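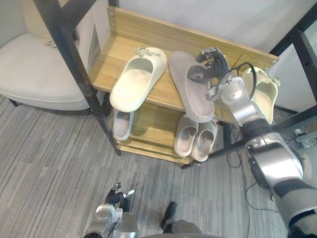
Rodica Stoica put it to us that a rack is only tidy if the person who comes in last can still find a place on it, and most of the households we visited agreed with her in one form or another. One respondent in Neltum said the lower shelf was "for whoever is not here", and that slippers on the upper shelf were the ones people would put on again the same evening. We take these remarks as the starting point for this section.

4.2 Pairs, shelves and the floor

Indoor slippers were recorded in 27 homes between September and the close of the study. The diary sheets gave 1,566 entries in which slippers were put away, moved or taken down. An entry was coded as paired if both slippers lay side by side with their toes pointing the same way, as split if they lay apart on one shelf, and as stray if one or both were on the floor. Slippers standing on their side were coded as split, following Thiện Lã's earlier scheme for outdoor shoes.

Sloping shelves gave more trouble than flat ones. Slides with a thick sole tended to be put down with the toe towards the lower edge, and several respondents said they straightened them again when passing. On flat lower shelves the toe went in first and the heel was left facing the room. Hậu Trình and Thiện Mạc coded these positions separately and disagreed mainly on slippers partly hidden by the board above.

The floor in front of the rack was treated as part of it. Where there was carpet, people stepped out of their slippers on it and often left them there until bedtime. In homes with tile they were more likely to use the rack at once, though the tiled homes were few and we do not make much of this.

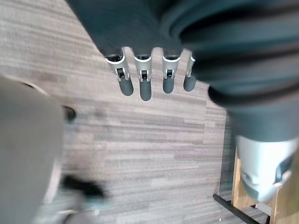

Figure 4. Carpeted floor at the shoe rack site.

Carpet also affected the rack itself. Feet resting directly on the pile sank a little on one side in four of the homes, and in two of these the respondents had put folded card underneath. Tuấn Đinh measured the slope of each shelf before and after; the values are given in Table 6.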